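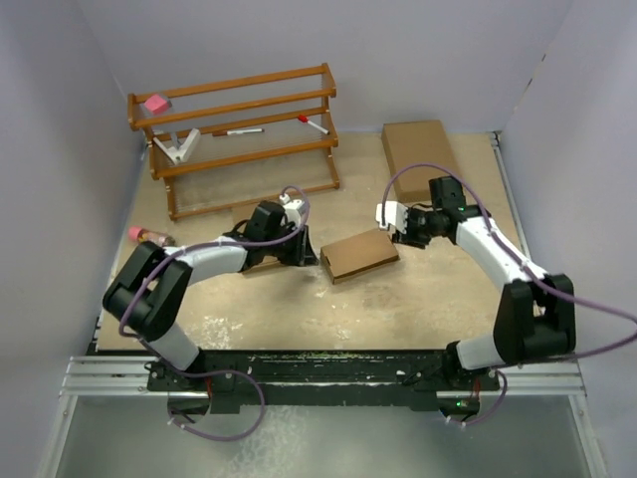 Should a rental apartment's listed floor area include its closets and built-in storage? Only if the listing states the two figures separately.

The current practice in Tullport is to publish one number. A unit advertised at 716 square feet may include a hall closet, a mechanical closet with a water heater in it, the thickness of interior partitions, and in older buildings a share of the stair landing. A second unit advertised at the same 716 may include none of these. Both listings are legal. The local code defines floor area for tax assessment and for fire egress, and the two definitions do not agree. It does not define floor area for advertising at all.

The defect is easy to measure. Take a standard Stekelura unit, the plan that fills most of the blocks east of the rail yard. The leasing sheet gives 716 square feet. Subtract the partitions, the mechanical closet, the entry vestibule and the strip behind the bathroom door that cannot hold anything, and 390 square feet remain on which a person can place furniture. The tenant pays for the first number and lives on the second.

Landlords argue that a single gross figure is at least consistent. It would be, if everyone measured gross area from the same line. Some measure from the outside face of the exterior wall, some from the inside face, and some copy the number from the previous listing – a method that preserves every earlier error. A figure with no stated method has no stated tolerance, and a tenant comparing two such figures has no means of telling a larger apartment from a thicker wall.

A stronger objection is cost. Measuring usable area takes longer than measuring gross area, and small owners would have to pay for it. I accept the point for existing leases. It carries less weight at turnover, when the unit is vacant and a tape or a laser meter can reach every wall. A two-bedroom unit takes one person less than an afternoon, and the result stays valid until a wall is moved.

The Farouk buildings already do this. Their listings carry 4 lines: gross area, usable area, enclosed storage, and the minimum clear width of each room. The last line is the most useful of the set and the least often copied. A bedroom of adequate area and poor width will not take a double bed with a path beside it, and area alone will never show that.

Hodness adopted a weaker version, with 2 lines and no clear widths. It is still an improvement. Applicants there can see how much of the rent is attached to closets, and can decide whether they want that much closet.

Tullport should require the 4-line form for any unit advertised after a change of tenant, and should name the inside face of the finished wall as the measuring line. Enforcement can be left to the existing complaint process. The form should be printed in the lease as well as the listing, with the measuring method written next to the numbers.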